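Ranard issues revised place-setting specification for colored-finish cutlery

GRINIVO, 2026-07-29 - Ranard, a supplier of tableware and table linen to banquet halls, hotels and catering contractors, has released a revised specification for the handling, setting and washing of its Mathur line of colored-finish cutlery. The revision replaces the handling sheet issued in March and applies to all forks and spoons in the line, including pieces already in service.

The Mathur line has a colored finish over a polished metal body. The finish is thin, and its color changes with the thickness of the layer and with the angle of the light. Customers who bought the line for weddings and private dinners reported two recurring problems with the earlier sheet: it gave no guidance on pairing pieces by tone, and its washing limits were written for plain cutlery and did not address the colored surface at all.

Ranard reviewed handling practice at its Grinivo service room, where rental sets are sorted, inspected, set out and repacked. The review covered 955 pieces returned from hire. Of these, 107 showed surface marks visible at arm's length. Most of the marks were fine scratches on the backs of the spoon bowls and along the outer tines of the forks, and were attributed to pieces being stacked without separation in transit trays. Another 79 pieces had mineral spotting from hard water, which was removed by hand polishing. The marked pieces have been withdrawn from the rental stock.

"The finish holds up to normal table use. The damage occurs between the table and the tray," said Musyoka Temba, technical manager for tableware at Ranard. "The March sheet covered the dishwasher and stopped there. The revised text follows the piece through sorting, transport and setting."

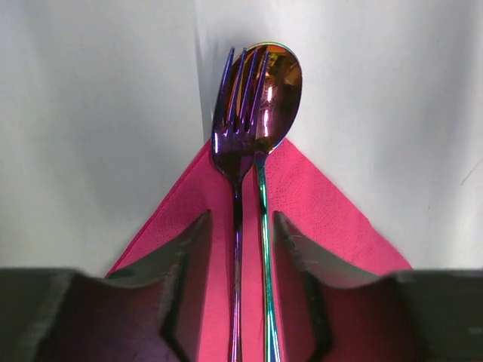

Pairing is covered in section two of the specification. Colored cutlery cannot be matched to a single reference swatch, and the earlier practice of sorting by the color of the handle alone produced settings that looked uneven once the lights were on. The revised method requires the sorter to lay each fork and spoon together on a pale cloth under the lighting planned for the event and to compare the head of the fork with the bowl of the spoon. A fork reading as deep violet, nearly black at the neck, may be set with a spoon whose bowl runs from copper and orange-gold at the top to burgundy and purple lower down, provided the two share a purple tone. Handles are compared last. Pieces with no tone in common are returned to the tray and paired again.

The section also sets out napkin use. A single-color paper napkin is permitted under the fork and spoon for informal service, in any color including bright pink. Printed paper napkins are not recommended under this line, as patterns reflect in polished surfaces and make spotting difficult to see during the final check. Where a cloth napkin is used, it should be ironed flat and free of starch residue. Napkins are to be changed if they become damp before guests are seated.

Two arrangements are recognized. In the formal arrangement, the fork and spoon are laid parallel with a clear gap and do not touch. In the casual arrangement, the fork may rest partly over the spoon with both heads pointing the same way. The casual arrangement is limited to buffets, dessert stations and displays. It must be laid by hand, one piece at a time, with the spoon placed first. Sliding one piece across the other is not permitted. The pieces should be lifted apart when the table is cleared.

Section three covers washing. Pieces should be rinsed within 30 minutes of clearing and must not be left to soak overnight. Chlorine-based cleaners, steel wool and abrasive powders are excluded. Machine washing is allowed with a neutral detergent, with forks and spoons in separate baskets and heads facing up. Drying is by hand with a lint-free cloth, working from the neck toward the head. Lemon-scented detergents should be checked for acid content before use, and silver dip must not be used on any piece in the line.

Section four deals with storage and transport. Each fork and each spoon is to be placed in its own sleeve or in a divided tray with a fabric lining. Trays are filled to one layer only. Rubber bands may not be used to bundle pieces, including for short moves within a building. Trays should be labeled on the short side with the number of pieces and the tone group assigned at pairing. Customers who already own undivided trays can order a fabric insert that fits the existing Ranard tray without modification.

The revised specification was tried at Sistuta, a banquet hall with its own wash room and an in-house setting team. The hall used the new sleeves, trays and pairing method over a series of dinners with a working stock of some 933 pieces. Staff reported that pairing by tone added time to the first setup. Later setups were quicker once the pieces had been stored by tone group. Comments from the hall led to two changes in the final text: a larger type size on the tray labels, and a clearer statement of the order in which the fork and spoon are laid.

"Setting staff work quickly and often in low light," Temba said. "They asked for short instructions in the order the work is done, and the text has been rearranged on that basis."

The specification is available in printed form as a four-page folded sheet and as a wall card for wash rooms. It is supplied at no charge with every new order from the Mathur line. Existing customers can request copies through their usual sales contact and should discard the March sheet on receipt. Rental customers will find a copy in the lid of each transit case.

Replacement sleeves and fabric tray inserts are in stock at Grinivo and can be ordered separately. Pieces with a damaged finish cannot be recoated. Ranard will accept them for metal recycling when they are returned clean and packed apart from serviceable stock.

Media and trade contact: Ranard, Tableware Technical Office, Grinivo. Attention: Musyoka Temba.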